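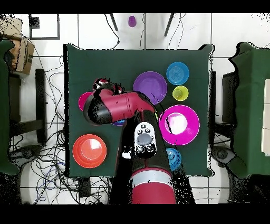

Setting a table is the first job in the house that a child can do from start to finish, according to Gunhild Arnardóttir, and it should be taught before any cooking is. Her students at Ornus spent their first 2 weeks on plates, bowls and cups and did not turn on a stove. Some of them complained. By February they could lay a table for a family meal without asking where anything went.

Chapter 2
Tableware and the Everyday Table

In this chapter you will learn the main kinds of tableware, how each one is used, and how to place them so that people can eat in comfort. You will also practice clearing, sorting and stacking.

Key terms: place setting, cover, rim, well, flatware, serving dish

Most everyday meals need only plates, bowls and cups. A plate has a flat center, called the well, and a raised edge, called the rim. Carry a plate by the rim and keep your thumb off the well. A bowl has higher sides and holds soup, cereal, salad or fruit. Large bowls are often used for serving.

Plates and bowls do not have to match. Colored pieces such as the purple plate and the blue bowl shown with this chapter can be mixed on one table. Many families give each person a color. Others mix colors freely and sort by size when they put things away.

The space one person needs at the table is called a cover. Before you put anything down, decide where each person will sit. The plate goes in the middle of the cover, in front of the chair. The cup goes above the plate and to the right. If there is soup, the bowl sits on the plate. A tablecloth should be smooth before the first plate goes on it, because wrinkles can tip a full cup.

Clear the table in the opposite order from the way food was served. Take serving bowls first, then plates, then cups. Scrape before you stack. Put the largest plates at the bottom and never stack cups inside bowls that still hold food.

Section 2.1 begins with the plate. For the first activity you will need one plate, one bowl and one cup from home. Write your name on a piece of tape and stick it to the bottom of each.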